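Keeping Household Bins, Tubs and Utility Sinks in Good Order

4 min read
178 shares

Storage containers are among the hardest-working items in a home and among the least often cleaned. Bins in the garage, tubs under the kitchen sink and metal trays on the workshop bench collect grit, spilled liquids and small forgotten items. The guidance on this page was prepared by the Livance Home Advice Service for residents who wish to extend the life of the containers they already own. It replaces the leaflet issued by the Cairns office.

Before You Begin

Empty the container completely. Sort the contents into items to keep, items to return to another room and items to discard. Batteries, solvents and paint must be set aside for the local hazardous waste collection and must not be placed in household trash.

Identify the material of the container. A label or stamp on the base will often give it. Plastic, bare metal and painted metal each require different treatment, and a cleaner suited to one may damage another. Where the material cannot be established, use warm water and dish soap only.

Never combine cleaning products. Bleach must not be used with ammonia, vinegar or any acid-based cleaner. Open a window or work outdoors.

Plastic Containers

Wash with warm water, dish soap and a soft brush. Pay attention to the corners and the underside of the rim, where grease tends to settle. For lingering odors, apply a paste of baking soda and water, leave it for an hour and rinse well. Boiling water should not be poured into thin plastic, which may warp.

Stains left by tomato sauce or oil can often be lightened by placing the clean container in direct sunlight for an afternoon. Cracked food containers should be retired from kitchen use. They remain suitable for string, clothespins or garden labels.

Metal Containers

Brush out loose dirt before adding water. Wet grit acts as an abrasive and will scratch the surface as it is rubbed. Wash with dish soap, rinse, and dry at once with an old towel, including the seams and any folded edges.

Surface rust on plain steel may be removed with fine steel wool and a little light oil. Work in one direction and wipe away the residue as you go. Galvanized metal should be cleaned with a nylon brush, as steel wool will remove the protective zinc. On painted metal, rub only the rusted area, wipe it clean, and apply a rust-inhibiting primer before touching up the color. Two thin coats give a better finish than a single heavy one.

Scratches and scuffs do not generally affect the usefulness of a metal bin. Chipped edges deserve closer attention, particularly where bare metal has been exposed. Examine the lower edges of sloping panels and the places where the sides meet the floor.

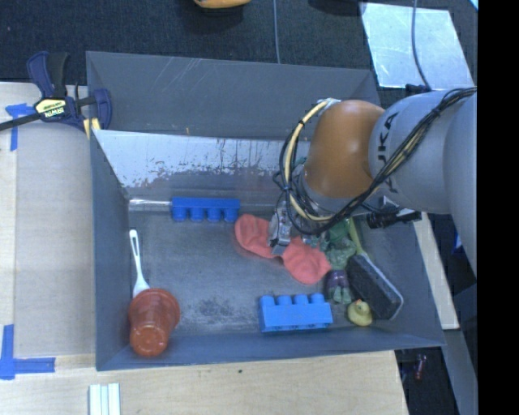 Preventing Moisture Damage

Containers kept on a concrete floor should be raised on wooden slats so that air can pass beneath them. Our adviser Rebecca Bellini recommends leaving lids ajar for a full day after washing. A folded sheet of newspaper placed in the bottom will absorb dampness and should be changed at the start of each season.

Do not store wet cloths, sponges or garden gloves in a closed bin. In basements, check stored containers monthly during humid weather.

Lining and Labeling

A liner cut from an old rubber mat or a piece of scrap carpet will protect the base from heavy tools. Cut it slightly smaller than the floor of the container so that it may be lifted out and shaken clean.

Labels should be placed on the end facing outward and written in waterproof marker. Masking tape is adequate for indoor use but will lose its grip in a cold garage. Hamish Lennox of the Omell workshop program advises residents to record the date of the last cleaning on the back of each label.

When to Replace a Container

A container should be taken out of service when rust has gone through the metal, when a handle has worked loose and cannot be secured, or when a sharp edge cannot be filed smooth. Metal containers are accepted at most scrap recycling points once they have been emptied and rinsed.

Reviewed by Gregor Ritchie, June 2022

2 comments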